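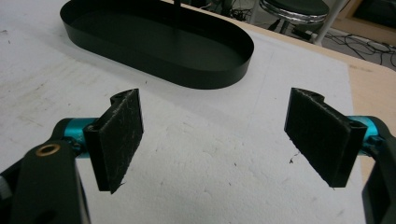
What should you do first when a soft toy lands on your table for cleaning?

Lay it on a plain, pale surface and look it over, every side, before any water or soap comes near it. Write down what you find while the toy is still in front of you.

So that's week two in a nutshell, and the rest of this handout is me filling in the bits I rushed through in class (sorry, I talk fast when I'm having fun). Bring it with you next time, scribble on it, spill tea on it, I don't mind.

The table

I'm fussy about the table and I'll tell you why once, then leave it alone. Soft toys shed. They shed fluff, grit, the odd loose thread, and on a dark or patterned cloth you'll never see any of it. On white you will. Foam board is lovely for this, or an old white tabletop, and it doesn't need to be pretty. Scratches and grey smudges are fine so long as you've given it a wipe with a barely damp cloth and let it dry. I used to work on a big sheet of butcher's paper at the Listdale hall and it was okay until somebody opened the door on a windy day!

Keep the paperwork off to one side. Same goes for drinks, which I have to say every September and will probably have to say again.

Looking it over

Start with the toy on its side. People always want to sit it up so it faces them, and then they spend five minutes on the face and forget it has a back. On its side you get the side seam, one ear, one paw, and a bit of the face, and you're less likely to be charmed into stopping there. Then roll it over and do the other half. Then belly, back and bottom.

Go with your fingertips as well as your eyes. You want to know where the stuffing is firm and where it has drifted. Necks go first, then wherever an arm joins the body. Press, don't squeeze — a gentle press tells you plenty, and a hard squeeze can pop a tired seam that might have held for years.

Write it in this order, so that we can all read each other's sheets:

1. Type of toy and its main colours
2. Long pile or short pile, and where it changes
3. Anything sewn or stuck on top
4. Seams, starting at the head
5. Stuffing
6. Marks, with their size and where they are
7. What you plan to do

Number seven stays blank until one to six are finished. Nermina Kelmendi, who took this course before me and taught me most of what I know, used to fold the bottom of the sheet under so we couldn't get at it. I've been kinder to you lot.

Where the colours meet

Now to my favourite part, and the part where most home washes go wrong. A toy in a single colour is pretty forgiving. A toy with a dark part sewn right up against a white part needs a good long think. Dye can creep along a seam while the toy is drying, well after you've decided you got away with it, and a white face with a grey rim is a miserable thing to hand back to a six-year-old.

The test is easy. Dampen a white cotton bud with cool water, hold it against the dark fabric somewhere out of sight for a slow count of 30, and look at the tip. Clean tip, carry on gently. Any colour at all, surface clean only and keep the dark and the white apart with a folded cloth while they dry.

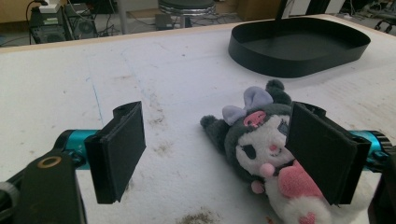 Do the same test on every colour that touches white, even the small ones. Pinks surprise me more than any other colour. I had a rabbit once that passed on its navy jacket and then ran from one tiny pink nose, and I'm still cross about it.

A Kuromi-style plush is a terrific one to practise on, by the way, and if you've got one at home please bring it in. You get a charcoal-grey hood beside a white face, a pale lavender bow, a pink skull on the hood, a pink nose and a pink heart on the chest. That's a whole lesson in one toy! Treat each piece as its own little job, and write each one down under number three.

Bits on top

Bows, badges, emblems, hearts, noses. Run a fingernail very lightly along the edge of each one. If the edge lifts, stop and note it, and don't let water get underneath until you know what's holding it down. Glue and stitching want different handling. Stitched pieces can usually be dabbed along with the fabric around them. Glued ones I leave dry and go around with a soft brush.

Bows collect dust in the fold behind the knot. A dry makeup brush gets in there beautifully.

Fluffy parts

White fluffy bellies go matted when you rub in circles, so dab, lift, dab, lift, and follow the lie of the pile. Pat with a dry towel after. Once it's dry, brush with a soft baby brush in short strokes from the outer ends inward, same as you'd tackle a kid's tangly hair. No hair dryer on the hot setting, please. Cool air, and keep it moving.

Drying takes longer than you think. The outside will feel ready by dinner and the middle may still be damp the next morning. Leave it somewhere airy, turn it when you walk past, and give it a full extra day if you're in doubt.

For next time

One filled-in sheet for any soft toy in your house, all seven lines. Cotton buds, a white cloth and a soft brush in a bag with your name on it. We'll start on ladder stitch for open seams, and Encarnación Barroso is coming in for the second half to show us her way of closing up under an ear, so please be on time.

Filed under: Course Handouts, Soft Toys, Cleaning & Mending

316 shares | 42 comments

Modise
I tried the cotton bud test on my daughter's bear and the red scarf failed in seconds. Very glad I hadn't chucked it in the machine.

vedeck_mum
Is there a printable version of the seven-line sheet? Mine's on the back of an envelope at the moment.

Irkis
Can you use the same method on weighted toys? Mine has beads in the feet and I'm nervous about getting them damp.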